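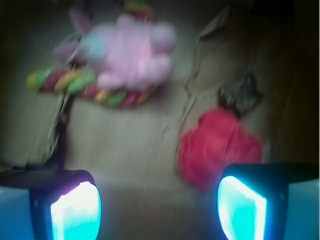
Section 5. Setting up your recording grid

Welcome back! If you've worked through the earlier sections you'll have your landowner's permission in writing, your site code and (with any luck) a dry pair of boots. We're now going to lay out the grid for your survey, the part most of our members end up enjoying far more than they expected to. Take your time over it. A grid that's been pegged out carefully on the first morning will save you hours of grumbling later on, and the people who come to your records years from now will be quietly grateful.

The steps assume a fairly open paddock or churchyard. If you're working in scrub or on a steep bank, read the note after step 4 before you start.

1. Choose your baseline. Pick two fixed points that will still be there next season, such as a gatepost and the corner of a stone wall. Please don't use a tree if you can help it, however old and dependable it looks.

2. Run the long tape between the two points and pull it snug, keeping it as level as the ground allows. Have one person at each end and a third walking the middle to lift it clear of tussocks.

3. Put in a peg every 5 metres along the tape, starting from the western end. Label each one as you go with the waterproof tags, and write the same label in the site book straight away. We've all promised ourselves we'd do it over lunch!

4. Set out your right angles. Measure 3 metres along the baseline, 4 metres out from it, and adjust until the diagonal between the two is exactly 5. Once the corner is true, extend the line and peg it as before.

Note: On sloping ground, hold the tape horizontal and drop a plumb bob to find the peg position. On anything really steep, work in short lengths of 2 metres and add them up. It's slow going, but measuring along the slope will throw your whole plan out of shape.

5. Check both diagonals of the finished grid. If they disagree by more than 9 centimetres, go back to step 4. A smaller difference can be noted in the book and left alone.

6. Tie your grid to the old mapping. At Stesbridge we use the 1894 parish sheet, which shows the well, the chapel footings and the boundary stones in good detail. Measure from at least two features that survive on the ground and sketch them in, with a north arrow, on the inside cover of the site book.

Caution: Never drive a peg into a mound, a stone setting or any ground where you suspect burials. Lay a flat marker on the surface and record its position from the nearest peg.

Caution: Grid pegs are a dreadful trip hazard in long grass. Cap every one with the bright plastic tops, and pull them all up by the end of October when the stock go back in.

If your corner simply won't come right, and some days it won't, have a cuppa and then ring Iwona Tomaszewski, who keeps the spare tapes and is happy to talk you through it over the phone.

Section last revised 2026-07-14. Continue to Section 6, Filling in the feature sheets.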